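How I Clear and Polish the Stainless Steel Snack Table

I've had a stainless steel table in the break corner for a while now, and I love it, but oh boy does it show everything. Fingerprints, cup rings, crumbs, that one greasy smear that only turns up when the overhead lights are on. So I finally settled on a routine, and a couple of people at the Planlow office asked me to write it up. It takes me 4 minutes on a normal afternoon, longer if there's been cake.
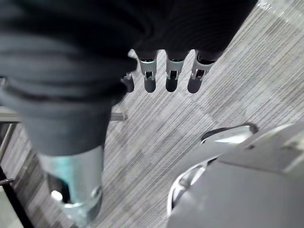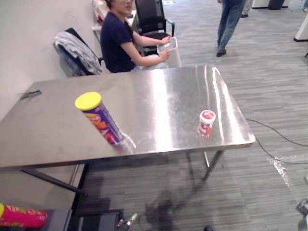 What you need: two microfiber cloths, a bowl of warm water, a squirt of plain dish soap, and a tiny bit of mineral oil if you like a shine. I use the Toltitz cloths that come in a big pack, but an old soft T-shirt is fine too (cut the seams off first!).

Start by clearing the top completely. I know it's tempting to just wipe around the cups — I did that for months and ended up with a map of every cup we own. Empties go in the trash, lids go back on anything that still has chips in it, and pens and clips go in the drawer. If somebody is still snacking, wait for them, or do the free half and come back.

Snack cans get a quick shake over the trash before they go back on the shelf. Stand them up. A can lying on its side will roll sooner or later, and if the lid pops you'll be picking crumbs out of carpet. Ask me how I know.

Next, find the grain. Brushed steel has fine lines in it, and they nearly always run the long way. Get your eyes down close to the top and look toward the light and you'll spot them. Everything from now on goes along those lines, never in circles.

Dip the first cloth, wring it out hard, and wipe from one end to the other in long strokes. Sticky spots get the wet cloth laid on top while you do something else for a minute. Please don't use steel wool or the green side of a sponge! I scratched the corner of my old Ferraro table that way and it never came out.

Rinse the cloth, go over it again with clean water, and then dry right away with the second one. Air drying leaves spots, and our water here in Gadutley is pretty hard, so I get a whole constellation if I walk off.

For the shine, put two or three drops of mineral oil on a dry cloth and buff with the grain. Less than you think. If you can write your name in it with a finger, you've used too much, so wipe it back with a clean patch of cloth. I only bother every couple of weeks, and never right before people are going to put food down.

Last thing, run the damp cloth down the legs and under the front edge, where hands grab the table to move it. Then vacuum underneath, going with the stripes if your carpet has them, and put the snacks back.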